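About Us

Hi, I'm Inès Guillot, and I run Bisbridge, a refill and jar-swap shop on the main street in Grilville. Thanks for stopping by our page!

I started with 61 jars, a folding sign and a cousin's old bookshelf. My mother never threw out a jar in her life (pickles, jam, those tall ones that olives come in) and when she moved to a smaller place I got the lot. I sold the first ones filled with lentils and split peas at the May street fair, went home with an empty car and started looking for a storefront the same week. We've been at 829 Venkataraman Street for six years now.

The idea is simple. Bring your own jar or take one off our shelf, fill it up, pay for what's inside. We carry 21 kinds of beans and grains, plus teas, spices, oats and a granola I'm a little too proud of. If you bring us jars you don't need, we'll take them – lids or no lids, labels half on, we really don't mind. Baking soda and cooking oil will get the glue off, and I'm happy to show you how.
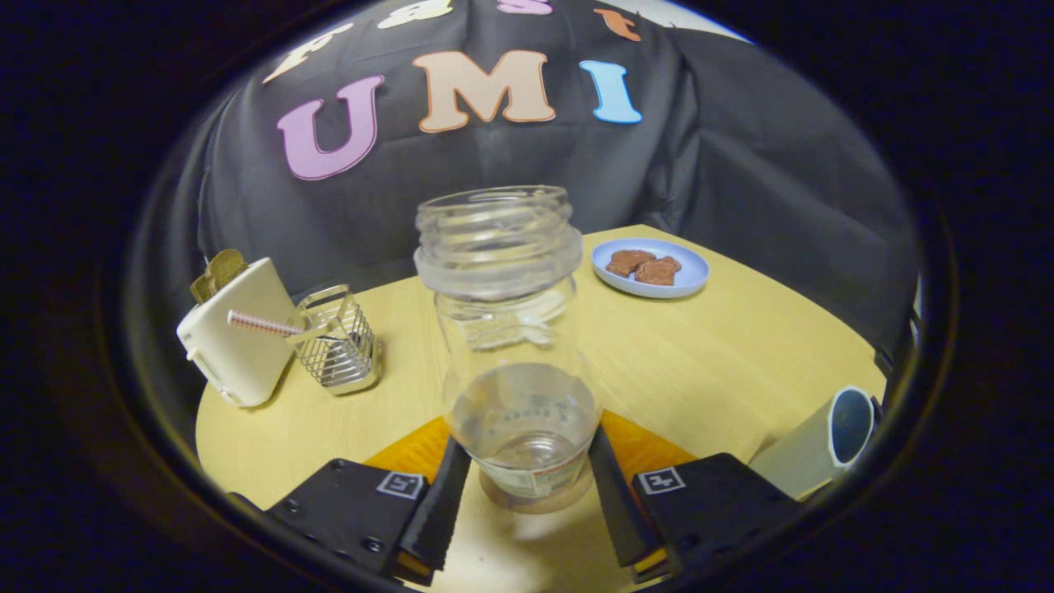
A jar with some of its label still to go, and a little something on the blue plate.

There's a round table at the shop where people end up staying longer than they planned. Kids go straight for the toy toaster, grown-ups go for the plate, and I get to hear how everybody's soup came out. Pull up a chair if you've got a minute! We talk about what to do with leftover rice, which lids fit which jars, and whose basil has died this time (usually mine).
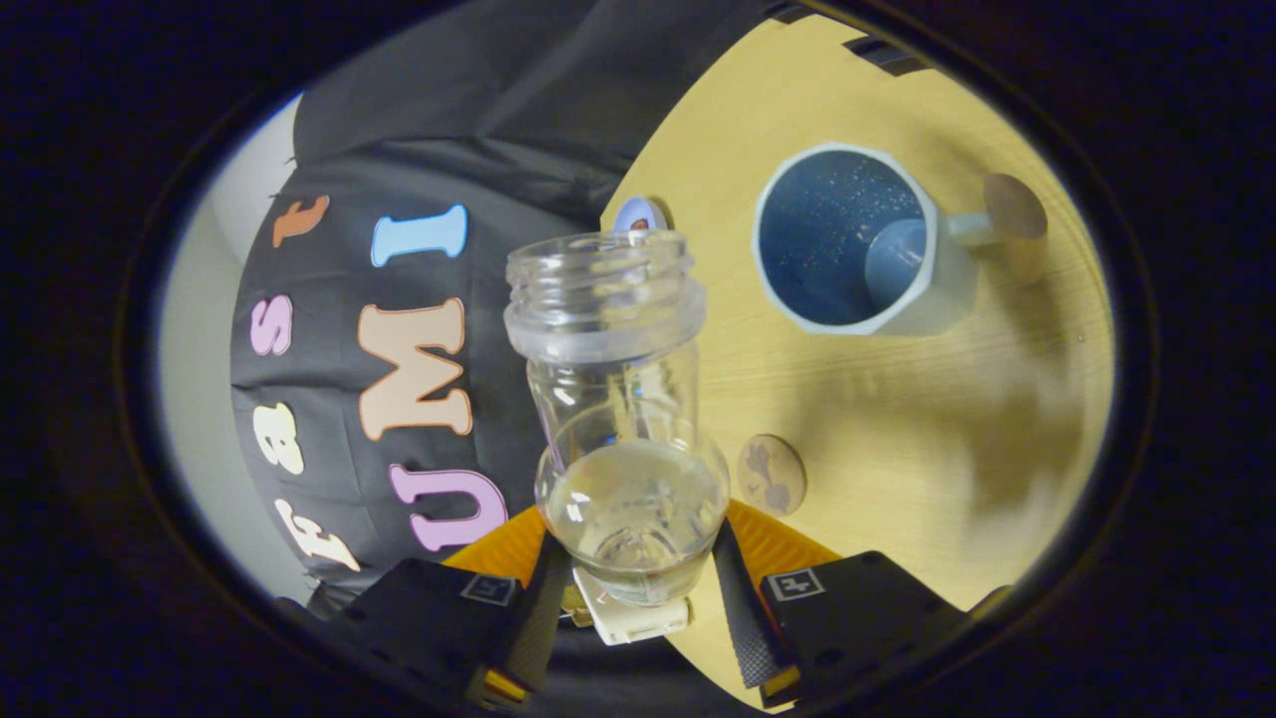

JARS, MUGS & TABLE THINGS

Besides the food we keep a small shelf of secondhand kitchenware – mugs, coasters, plates, the odd wire basket. I have a soft spot for speckled mugs and will buy pretty much any I come across, so the selection leans that way. The coasters come from Erkuseo, a little workshop two towns over, and they sell out fast before the holidays.

Wednesday is jar night. We stay open late, put the kettle on and scrub labels together. It's free, and you can take home whatever you clean.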